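Chapter 4
Locks, Keys and Who Holds Them

I keep a coffee can of padlocks in my office, and it has started more good classroom arguments than any slide I ever made. Every December I tip it out for the new maintenance students and ask them to sort the pile. I don't say how. Some go by color, some by size, and once in a while somebody goes straight for the keys and starts matching, and that's the student I keep an eye on (in a good way!).

If you've worked through Chapter 3 you already know how to find the energy sources feeding a piece of equipment and how to shut each one down. You flipped the disconnect, you closed the valve, you bled the line. Great. Now what keeps the next person from walking up and flipping it all back on while your arm is inside? A padlock does, and I want to spend this whole chapter on that one little object, because people get surprisingly sloppy with it.

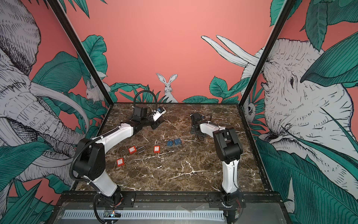
4.1 What you'll be able to do by the end

You'll be able to tell a lockout padlock from an ordinary one, name the parts of each, fill out a lock label so a stranger can read it, and explain the one-person, one-lock, one-key rule to a coworker who thinks it's silly. You'll also set up a lock log. Plan on 45 minutes for the reading and another 20 for the sorting activity in 4.6.

Words to watch for: shackle, body, keyed alike, keyed different, master key, group lockout, hasp.

4.2 Two locks that look like cousins

My first shop job was at Kiden, a packaging plant with a hardware store right across the street, and you can guess where our locks came from. We hung whatever was in the drawer. Then one morning Antigoni Gavalas, my lead, pulled a padlock off a conveyor disconnect with the key from her own toolbox. It wasn't her lock! Two cheap locks from the same rack happened to share a key. She set it on the bench in front of me and walked off to find the plant manager, and by lunch we had a purchase order in.

So, what should that purchase order have on it? Start with the body and the shackle, the bent metal piece that does the holding.

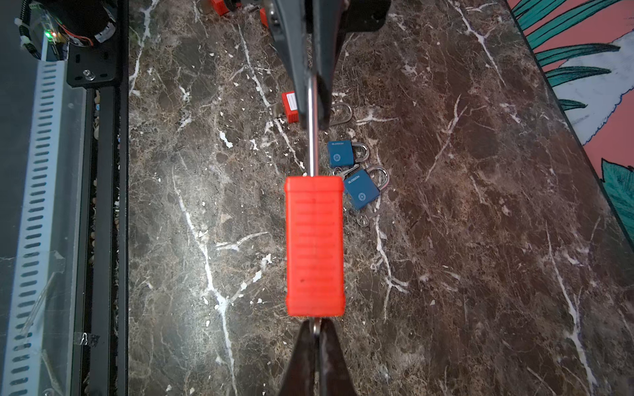
Lockout padlocks are bought for one job and used for nothing else. At most sites you'll get them in a single bright color so they can be recognized from across the room, and the rule is that this color never goes on a locker, a gate or a bike. Shape helps too. Put a red one next to an ordinary blue padlock, the square sort with BLOSSOM in white across the top, and look at the long, thin shackle standing up off the tall red body. The fine ribs across its face are worth a look as well. A long shackle gives you more room to get through a hasp or a valve cover, though I'd still choose the shortest one that fits, as extra slack can let a handle creep.

Color by itself proves nothing, by the way. I've seen red locks on snack cabinets. Read your site's written procedure and find out what your color means there.

4.3 Sorting a mixed pile

Vasanthi Menon and I rewrote this section after she inherited the lock cabinet at Mutham. It held 568 padlocks, and only 114 of them had a label anybody could read. She pulled everything out onto tables and did it in passes. First pass, pull anything that isn't a lockout lock. Second pass, check every key against its lock. Third pass, check the labels. Do it in that order and you won't waste an afternoon writing names on locks you're about to throw in the scrap bin.
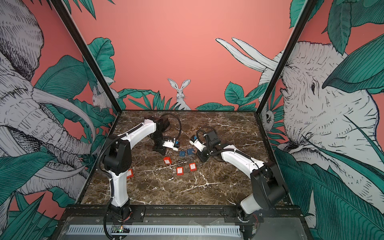
Section last changed: 21st June

Try the first pass in your head. You've got red locks and blue locks on the same table, and the blue ones have small white labels too. Tempting to keep them, right? Set them aside anyway until you know how they're keyed and what they were bought for. A label only tells you somebody had a label.

Once you're down to lockout locks, give each one a tug. Open it, close it, pull hard on the shackle. Turn the key and see whether it sticks. If you can borrow a second key from the same batch, try that in the lock as well, and if it opens, put both locks in the reject bin and tell your supervisor.

4.4 The label

A lock with no name on it makes for a miserable shift change. Write the name, the department and a phone number that gets answered. Print it, please. I once spent most of a night shift at Doucet trying to work out whether a lock belonged to a Brannigan or a Bannerman. 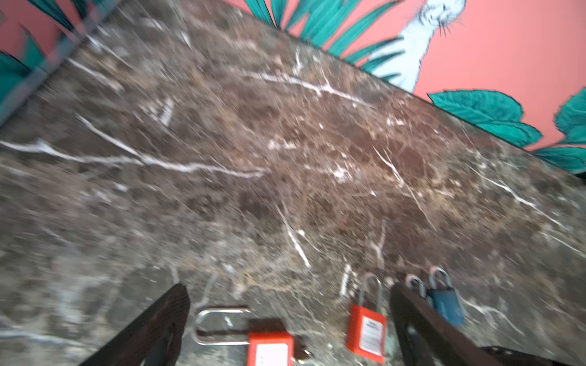
Figure 4.4. Safety padlocks with white labels on their bodies.

Use a marker that stands up to oil and replace the label when it fades. Then write the lock number in your log, next to the name, before the lock goes on anything. Turn to Worksheet 4A now and fill in the first line with your own.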